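Londik Teaching Handle: Set-up Guide
Section 5. Recording a task by hand

Applies to handle firmware 11 and later. Revised 13th March.

Before you start

Charge the handle fully and let the Ilby base station finish its start-up check. The status light on the base turns solid green when the check is done. If it keeps blinking, go back to Section 4 and pair the handle again.

You need a clear floor or table area within reach of the arm. Put the item to be moved and the place it starts from inside that area. Curtains, furniture and other household objects may stay in the background.

CAUTION: Keep your free hand away from the fingers while the handle is switched on. The fingers close when the trigger is pulled, even if recording is paused.

5.1 Recording a demonstration

1. Press and hold the side button until the handle beeps twice.

2. On the tablet, open Flutard and choose New Task. Type a short name, such as "pick up bun from plate."

3. Hold the handle above the work area with the fingers open. Check the wrist view on the tablet. The item and both fingertips must be in view together.

4. Press Record and wait for the tone.

5. Move toward the item at a slow, even speed. Tilt the handle as you would tilt your own wrist. The arm copies the angle as well as the path.

6. Stop with the item between the fingers and squeeze the trigger gently. For soft food, set Grip Limit to 40 before recording.

7. Lift the item straight up, carry it to its new place, and release the trigger.

8. Press Record again to stop.

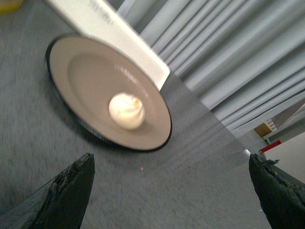

Each demonstration is saved as a separate clip. The counter at the top of the Flutard screen goes up by one when the clip has been stored. Do not switch off the handle before the counter changes, or the clip will be lost.

Note: A little motion blur in the wrist view is normal and does not spoil a clip. If the item itself can't be made out, delete the clip and record it again at a slower speed.

5.2 How many clips to record

Record at least 40 clips for a simple pick and place task. Move the item a short distance between clips and turn the plate or tray now and then. Start from a different height every few clips.

5.3 Teaching by remote control

Use this method if the arm is out of reach or behind a guard.

1. Set the switch on the Ostrowski controller to REMOTE.

2. Hold the controller level and press Align. The arm moves to its home position.

3. Follow steps 4 to 8 in 5.1, using the left stick for height.

CAUTION: Make sure the area is clear of people and pets before you press Align.

5.4 If recording stops

Code 159 on the tablet means the base station has lost the handle. Move closer to the base, wait for the green light, and start the clip over. Clips already counted are kept.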